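3.2 Teaser release and audience response

The second case is the film Nindis, in which a singer returns to her village after prison. We collected 488 comments from the first day of the teaser – all of them public – and coded them by hand. 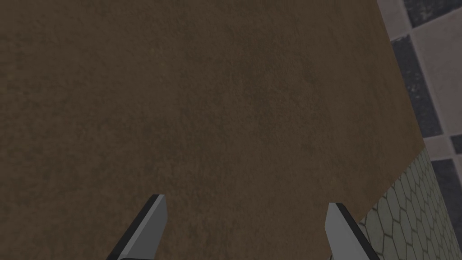
Rakwood, October

Figure 2. Two gripper fingers before a brown surface (computer rendering).

Most comments speak of the lead actress and very few of the story. Dlamini found the same pattern for Cirillo, with a sample of 700. A comment which names the director was coded separately, as in Karaki's scheme. The songs are treated in Section 3.3.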